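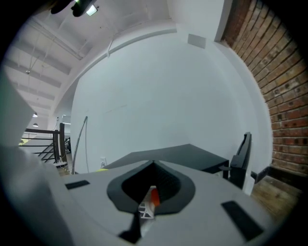
Where Does the Heat Go? How a Small Refrigerator Works

Sivach Kids' Science Pages
Written by Eleni Karagiannis

A refrigerator does not make cold. There is no such thing as a cold maker. What a refrigerator does is take heat out of a box and put it somewhere else. The somewhere else is the room you are standing in.

This is true of the big refrigerator in a family kitchen, and it is true of the small kind that people put in bedrooms, offices and workshops. The small kind is easier to learn about because there is less of it. It is usually called a mini refrigerator, or mini fridge for short.

What heat is

Everything is made of tiny bits called molecules, and the molecules are always moving. In a warm glass of milk they move fast. In a cold glass of milk they move more slowly. Heat is the energy that passes from a warmer thing to a cooler thing.

Heat always travels that way by itself, from warm to cool. Leave a cup of cocoa on a table and its heat moves into the air until the cocoa and the room are the same temperature. Leave a cold can of juice on the same table and heat moves from the air into the can. Either way, you end up with a drink as warm as the room.

A refrigerator has to do the opposite. It has to move heat out of a cool place and into a warmer one. That doesn't happen by itself, so the refrigerator needs electricity to do the work.

The box

The first part of a refrigerator is the box. Between the outside wall and the inside wall there is a layer of foam. The foam is full of very small bubbles of gas, and heat has a hard time getting through them. A material that slows heat down is called insulation. A winter coat is insulation too.

The door has insulation in it as well. Around the edge of most refrigerator doors is a soft rubber strip called a gasket. There are usually magnets inside it. When the door closes, the magnets pull the strip tight against the box, so air can't get past. You can feel the magnets let go when you start to open the door.

Many refrigerators have shelves made of wire. Cool air can go up and down through the gaps, so the food on the bottom and the food on the top both get cooled. Some have glass shelves, which are better at catching spills.

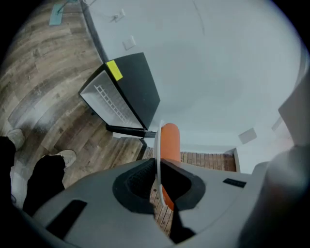 A small black refrigerator with its door open. The inside is white, and there is a white wire rack in it. Look for the yellow sticky note on the door.

The pipes

The next part is a long loop of thin pipe. Inside the pipe is a substance called a refrigerant. It never comes out. It goes around the loop again and again, and on each trip it changes from a liquid to a gas and back to a liquid.

To change from a liquid to a gas, a substance has to take in heat. You can feel this on your own skin. Wet the back of your hand and blow on it. Your hand feels cool, because the water is taking heat from your skin as it turns into a gas.

A refrigerator uses the same idea. One trip around the loop goes like this.

1. Liquid refrigerant flows into the part of the pipe near the inside of the box. It turns into a gas and takes in heat from the food and the air in the box.

2. The gas flows to a pump called a compressor, which is often at the bottom in the back. The compressor squeezes the gas. Squeezing makes it much hotter.

3. The hot gas goes through the part of the pipe on the outside, at the back or behind the side walls. Now the refrigerant is warmer than the room, so heat moves out of it and into the air. As it loses heat, it turns back into a liquid.

4. The liquid squeezes through a very narrow tube. When it comes out, its pressure drops and it gets cold. Then it goes back to step 1.

Some very small refrigerators do not use a compressor. They use an electric plate that gets cold on one side and hot on the other, with a fan to blow the heat away.

Why it hums and then stops

If you sit near a refrigerator with a compressor, you will hear it hum for a while and then go quiet. Inside the box is a thermostat. A thermostat checks the temperature. When the box gets too warm, the thermostat turns the compressor on. When the box is cold enough, it turns the compressor off.

There are 168 hours in a week, and a refrigerator stays plugged in for all of them. The compressor runs for only part of that time. It runs more when the room is hot or when somebody has just put in a lot of warm drinks.

Open doors

Cold air is heavier than warm air. When you open an upright refrigerator, some of the cold air slides out near the bottom and warm air from the room goes in near the top. After you close the door, the refrigerator has to take the heat back out of that new air.

People sometimes ask if you could cool a whole room by leaving the refrigerator open in the summer. Hrvoje Shehu wrote to us with this question when it was 95 degrees outside his house. The answer is no. The refrigerator would take heat from the air in front of it and let it out again at the back, into the same room. The compressor also makes some heat of its own when it runs, so the room would end up a little warmer than before.

An air conditioner works in nearly the same way as a refrigerator, but its hot part is outdoors. That is the difference.

Giving it space

Heat has to be able to leave the outside of the refrigerator. If the machine is pushed into a tight corner with things piled around it, the warm air gets stuck and the compressor has to run longer. The instruction booklet tells you how much space to leave.

Try it

You will need a thermometer made for refrigerators, a pencil and paper. Ask an adult before you start.

Put the thermometer on the middle shelf and close the door. Wait until the next morning. Read the temperature as soon as you open the door and write it down. It should be 40 degrees Fahrenheit or lower, which is cold enough to keep most food safe.

Do this for 7 days, once in the morning and once after dinner. You will have 14 readings. Are the evening ones any different? Think about how often the door gets opened before dinner.

Words to know

Compressor: a pump that squeezes gas.
Gasket: a soft strip that seals a door.
Insulation: material that slows heat down.
Refrigerant: the substance that carries heat around the loop.
Thermostat: a part that checks the temperature and turns a machine on or off.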